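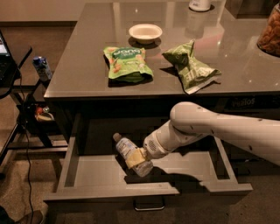
Arm reaching into the open drawer, gripper closed on a water bottle.

Setting up the drawer reach on the Delano arm

These steps set the drawer position on a Delano arm working beside a fixed table. Do them after the first install, and again whenever the table or the arm base has been moved. You need a steel rule, a soft cloth and a capped plastic bottle.

1. Put the arm in hold and pull the drawer out to its stop by hand. Empty it.

2. Wipe the finger pads with the dry cloth. Don't use solvent on them. If a pad has lifted at the edge, change both before going on.

3. Open the Corholm panel, choose Teach, and bring the speed down to 2. Guide the wrist over the drawer until the fingers clear the front panel and both side walls.

4. Lower the wrist to the drawer floor, then raise it 3 mm and save this as the low point. On our table it came out at 148 mm below the tabletop edge. Yours will differ - measure it and write it down.

5. Lay the bottle in the drawer and close the gripper on its lower half, away from the cap. Set the grip limit so the bottle holds but the wall doesn't buckle. We use 215 on the Hopkin scale.

6. Save a clear point above the tabletop. Allow for anything you normally leave there, such as bowls, jars and snack bags.

7. Run the move at low speed with one hand near the stop button. Watch the upper link as well as the fingers, as it passes close to the front of the table.

If the wrist touches the side wall, go back to step 3 and turn it slightly before saving again. If the bottle slips, check the pads first and leave the grip limit alone.

Tharindu Khan, updated August 2024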